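Freight Broker's Noncompete Fight Ends With a Handshake and a Very Long Letter

Aba Agyeman keeps the letter in a plastic sleeve, the kind children use for book reports. It is 11 pages long, it came from the lawyers for her former employer, and it arrived in December at a quarter to five in the afternoon.

"They always come at a quarter to five," she says. "I think it's taught."

Agyeman spent most of her working life at Prodico, a regional truckload carrier with a yard outside Varnolstead and, by her account, the worst coffee in the industry. She started in dispatch, moved to pricing, and left as head of customer accounts to join Allinness, a freight brokerage that at the time consisted of Abdelghani Slaoui, a phone and a lease he regretted.

Prodico's position was that she had signed a noncompete agreement, and that she now competed. Agyeman's position was that she had signed a great many things on her first morning, including a form about steel-toed boots, and that a clerk in dispatch has few secrets worth guarding.

"I was on the night desk," she says. "What I knew was which drivers snored."

The agreement barred her from working for any company that "arranges, facilitates or otherwise touches" the movement of goods by road within 60 miles of a Prodico terminal. Slaoui read it out to me over lunch with some relish.

"Otherwise touches," he repeated. "My mother sends me a parcel every month. I touch it. I'm in breach."

He is a big, slow-talking man who came to brokerage from the warehouse side, and he did not enjoy the dispute as much as he now enjoys telling it. Allinness was named in the letter too, for inducing her to leave. He says the inducement was a lunch, and that she paid.

What worried both of them was one account. Nogueira, which imports floor tile and sends out more of it than anyone would think the county could walk on, had moved its loads to Allinness a few weeks after Agyeman did. To Prodico this looked like theft. Agyeman says the tile people had been unhappy since a rate increase the previous spring and had told Prodico in writing.

"I wrote the reply to that complaint," she says. "I wrote a very good reply. It said we valued their business. They didn't feel valued, apparently, because we'd added $1,450 to a lane they ran constantly."

Did she take a customer list with her?

"I took a cactus and a stapler. I gave the stapler back."

She had, it emerged, also taken her own cell phone, which held the numbers of people she had been calling for years. This became the center of the case, if it can be called one, given that no suit was ever filed. Prodico wanted the phone examined. Her lawyer proposed that the contacts be printed out instead. Both sides then went through the printout in a conference room and discovered that nearly all of the shippers on it listed the same numbers on their own websites.

"There was a long silence," Slaoui says. "Then one of their people asked who 'Ray Do Not Answer' was."

It was a Prodico vice president. Agyeman declines to say more.

The settlement took another two months. She agreed not to call on a short list of Prodico's accounts until the following year. Nogueira was left off it, at the tile company's own insistence. Prodico agreed to stop using the agreement for dispatch staff, a concession it has described to employees as a modernization. No money changed hands apart from what went to the lawyers, and neither of them will discuss that figure while eating.

I asked whether the fight had changed how Allinness hires. Slaoui said his own contract used to run to a page and a half, copied from a friend's company, and that it had contained a noncompete clause he'd never noticed. Agyeman found it in her first week.

"She brought it to my desk with a highlighter," he said. "I was being sued, practically, over the same paragraph. I took it out that afternoon. I kept the part about confidential rates, because rates really are confidential. Her phone isn't."

Agyeman is less cheerful about it than he is. She lost sleep, she says, and a couple of friends at the terminal who were told not to speak to her and obeyed with more enthusiasm than she'd hoped. One of them has since applied for a job at Allinness. She hasn't decided whether to answer, and she may do it at a quarter to five.

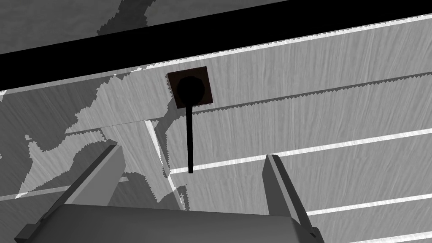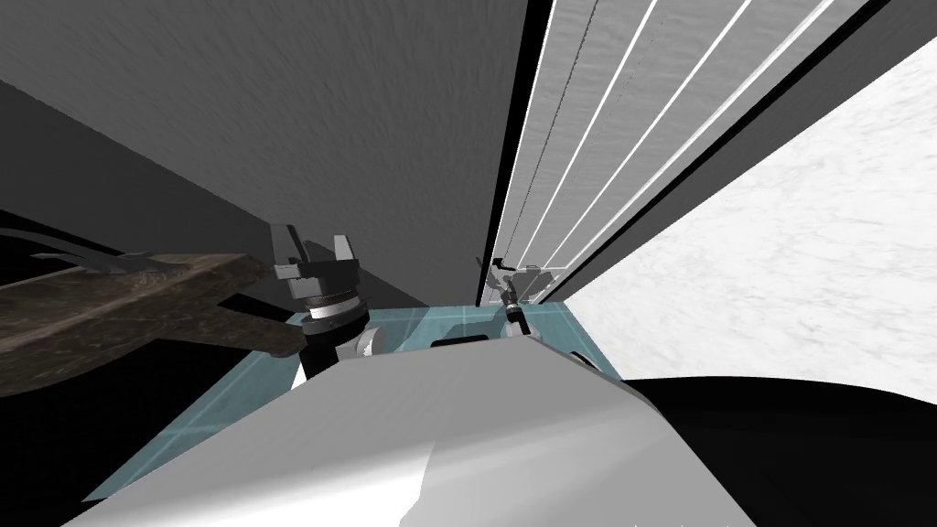 Simulated views, all four.

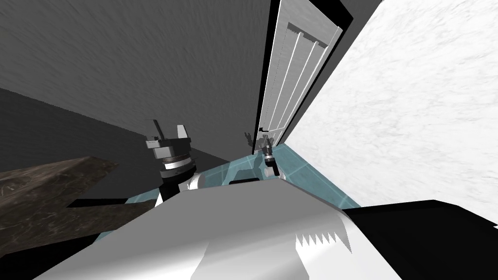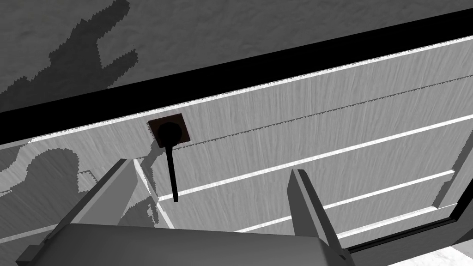 Can Agyeman work with Prodico's other customers now?

She can take on any shipper that isn't on the short list in the settlement, and the listed ones open up to her next year. If a listed company calls Allinness first, Slaoui handles it himself.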